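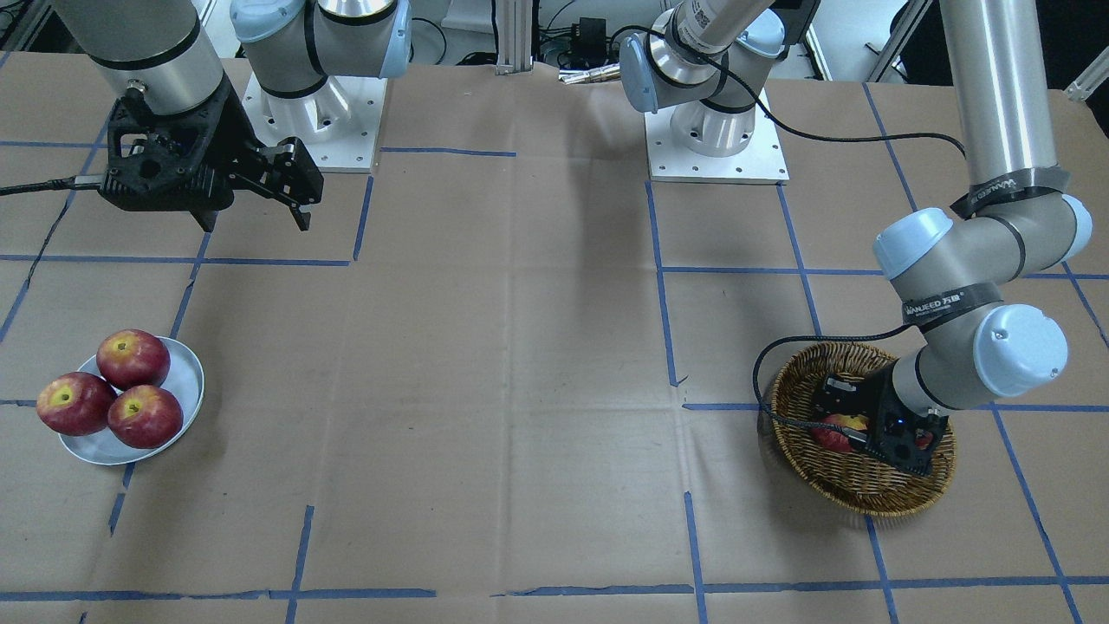

How long does an opened bottle of vermouth keep?
Two months in the refrigerator, tightly capped, or a couple of weeks on the shelf.

Vermouth is wine with herbs and a little added alcohol, and it goes flat like wine. At Motton, a 44-seat bar in Plollness, the staff write the opening date on every label. The bar goes through 90 bottles in January alone. 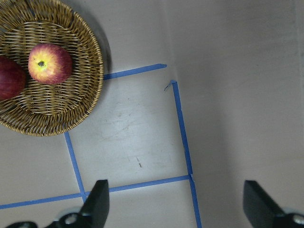
Home drinkers move more slowly, so the half bottle makes sense. Loltero sells its dry and sweet styles in that size. Old vermouth is still fine for cooking mussels or a pan sauce.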